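Visiting Places That Still Work for a Living
Notes for week 3, September 2021

Welcome back, everyone. Last week we talked about castles and cathedrals, the sort of places people have always travelled to see. This week I'd like us to think about dams, mines, mills and pumping stations, and about why a family on holiday will happily give up a sunny morning to put on a borrowed helmet and walk down a damp corridor. I have done it myself more times than I can count, and I still get a small thrill when the lift doors close!

A few words first on what we mean. A working site is one where the main business goes on whether visitors turn up or not. A retired site has stopped, and the visitors are now the business. Most of the places in your reading are somewhere between the two, and you'll find the in-between ones are the hardest to run and usually the most fun to visit.

The Vamier dam

Vamier is our main case, so please do read the whole chapter (it is longer than it looks, sorry). The dam opened its doors to the public one January, which tells you how little anybody was thinking about tourists at the time. The tour was a walk along the top, a look at the turbine hall through a window, and a cup of tea. It had room for 11 people at a go, that being what the lift would hold.

The interesting part comes later. Once the car park was widened the dam could take 1,000 visitors on a summer day, but the lift was still the same lift. So most people paid for parking, walked along the top in the wind and went home without seeing the inside at all. When you read the visitor comments, notice how few of them complain about the price and how many complain about waiting. I'd like you to keep that in mind when we get to queues in week 5. 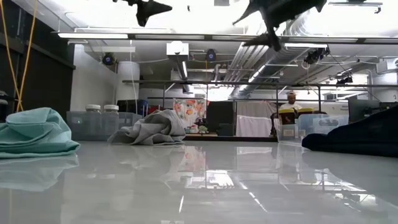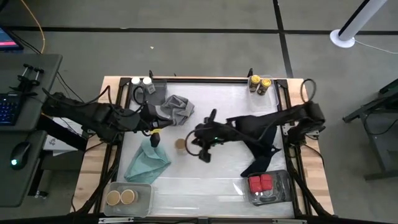
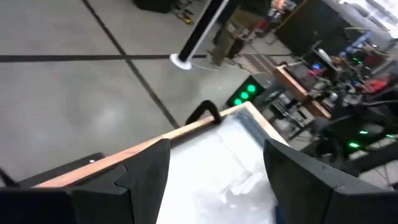
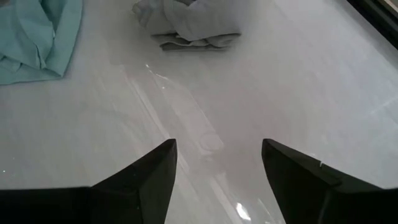 The Brerance slate mine

Brerance is a retired site and a much smaller one. You go down 251 steps, and you come up the same 251 steps, and the leaflet is very honest about this on the front page – I wish more leaflets were. The guides put the hard bit first and the café last, and people come out tired and cheerful and ready to buy a slice of cake. Compare this with Vamier, where the café is the first thing you meet and nearly everyone has spent their money before the tour begins.

There is also the matter of the dark. At the bottom the guide switches the lamps off for a little while, and in the comments this is what visitors mention over and over again. It costs nothing at all to do. When you plan your own tour for the coursework, have a think about whether your site has a moment like that, something you can't get from a photograph or a panel on the wall.

The Matoušek mill and the Takby ferry

These two are for the seminar, so I'll be brief (well, brief for me). The Matoušek mill grinds flour on two mornings a week and is quiet for the rest, and the owners have to decide what to charge on the quiet days. The Takby ferry is a chain ferry that carries some 4,000 passengers over a season, and most of them only want to get to the other side. Is a ferry an attraction if the people on it are on their way to the shops? I go back and forth on this one and would love to hear what you think.

For next time

Read the Vamier chapter up to the map, and the Brerance leaflet, both sides. Then choose a working site you have been to yourself and write one page on the order in which you saw things: where you parked, where you waited, what came first and what came last. Rough notes are fine. If you have never been to one, come and see me after the lecture and I'll lend you a stack of old brochures to choose from.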